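OK, rubber duck people, this one's for you. A thread on sorting, storing and generally fussing over a duck collection 🦆

---

**1/** I started with one duck from a gift shop in Setley, and I now own more than 700. They live in shoeboxes, drawers and one very full closet. This summer I'm finally putting them in order and I'm having the BEST time!

---

**2/** My first plan was to sort by theme (pirates, chefs, holiday ducks). Terrible! Half of mine are just plain ducks with no theme at all. Then Clémence Brunet told me she goes by color, and it clicked right away.

---

**3/** So color it is. Plain ducks first, one bin per batch, and only a few on the table at a time. If I dump out a whole box I start playing favorites and the afternoon is gone.

---

**4/** Tape is my new best friend. Mark a big rectangle on the tabletop and keep the ducks and the bin inside it. Ducks roll! A line you can see makes you put them back where they belong, and it peels up fine when you want the table for dinner.

---

**5/** Shallow bins beat deep ones by a mile. You can see every duck, and the ones at the bottom don't get squashed beaks (I have a whole box of sad squashed beaks from the Mokton move).

---

**6/** Red, green, yellow and blue, with a blue bin ready for them. I love how cheerful plain ducks look on light wood.

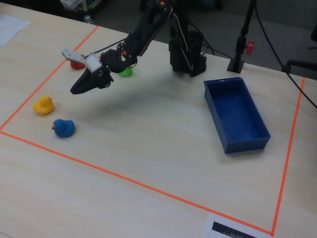 What's the best way to clean them before they go into storage?

Warm water, a drop of dish soap and a soft toothbrush, then a full day on a towel. If a duck has a hole in the bottom, squeeze out all the water and leave it hole side down.

---

**7/** Next up are the glitter ducks, which shed on everything, so I'm doing those out on the porch. Alina Furtună, bring your spares over, I have bins to fill!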